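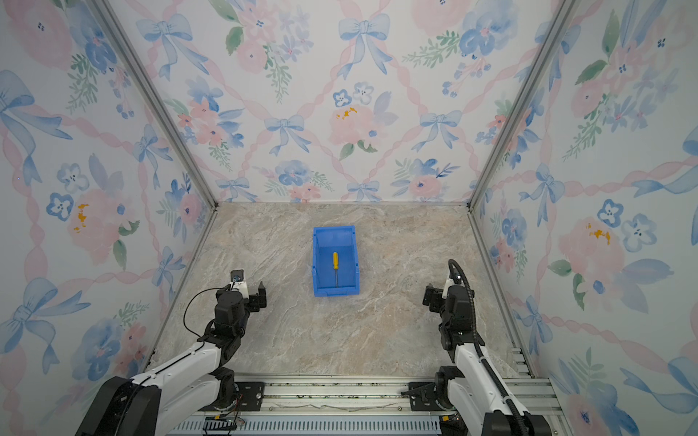 Seasonal Changeover and Linen Assistant, Pridthorpe Holiday Cottages

Reference: 255
Reports to: Ojārs Lūse, Changeover Supervisor
Contract: fixed term, with a possible extension to the end of October
Hours: 20 per week, worked as four shifts of five hours

Pridthorpe lets self-catering cottages and lodges on two sites, Carkell and Trostiter. Most lets run for three, four or seven nights. Guests leave by 10 am and the next party may enter from 4 pm, so all cleaning, linen exchange, stock checks and minor fault reporting must be completed inside that window. The post covers both sites. The larger share of shifts will be at Carkell.

Duties

Strip and remake beds to the layout card held in each cottage. Sofa beds are made up only where the booking sheet says so.

Clean kitchens, bathrooms, floors and internal glass. Ovens are cleaned at every changeover, including after short lets.

Sort used linen by type and enter the number of pieces on the van sheet. Stained items are bagged separately and marked with the cottage name.

Check crockery, glasses and pans against the inventory and replace missing items from the site store.

Empty wood burners and outdoor fire bowls once the ash is cold, using the metal ash bins. Ash that is still warm is left in place and reported to the supervisor.

Test smoke and carbon monoxide alarms, and record the result with your initials.

Drain, wipe down and refill hot tubs at the lodges that have them. Training in water testing is given before any assistant does this alone.

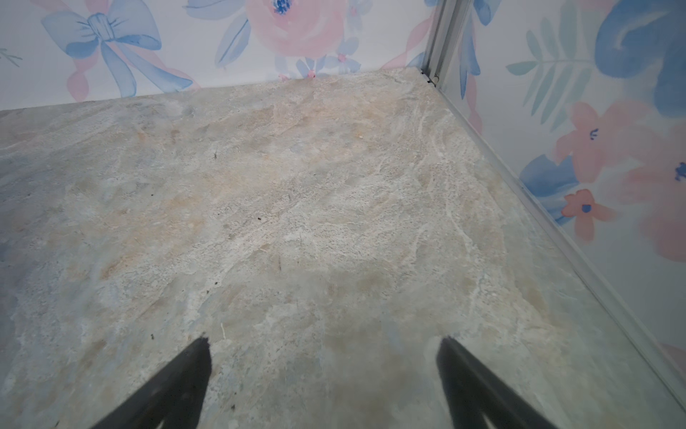

Report faults by telephone before leaving the cottage. A fault that prevents letting, such as a failed boiler or a broken external lock, takes priority over cleaning.

Essential requirements

A full driving licence and use of a vehicle. The sites are not served by a bus that meets shift times.

Ability to lift and carry linen bags up a flight of stairs. Two of the Trostiter cottages have bedrooms on the second floor.

Availability during school holidays. Leave is not normally granted in those weeks.

Legible handwriting – the van sheets and alarm records are kept on paper.

Desirable

Previous work in holiday lets, hotels or a commercial laundry. Experience of hot tub water care. A basic food hygiene certificate is useful for the welcome hampers but can be obtained after starting.

Pay and conditions

Pay for the fixed term is £2,805 before tax, divided into equal monthly payments. Additional shifts are paid at the same hourly rate and are offered first to existing assistants. Travel between sites during a shift is paid by the mile; travel from home is not. Gloves, tabards and cleaning materials are supplied. Applicants should provide their own flat, closed shoes.

Assistants work in pairs. A pair is normally allocated two cottages per shift, or one if the property is Wiegand, the large house at Carkell, where around 80 pieces of linen are exchanged at each full changeover.

How to apply

Send a short letter and the names of two referees to the Pridthorpe office, quoting the reference above. State any dates on which you cannot work and whether you hold a preference for either site. A CV may be enclosed.

Shortlisted applicants will be asked to attend a paid trial shift at Carkell, starting at 9.45 am. The trial includes one bedroom, one bathroom and an inventory check. Referees are contacted after the trial shift and before a written offer is made.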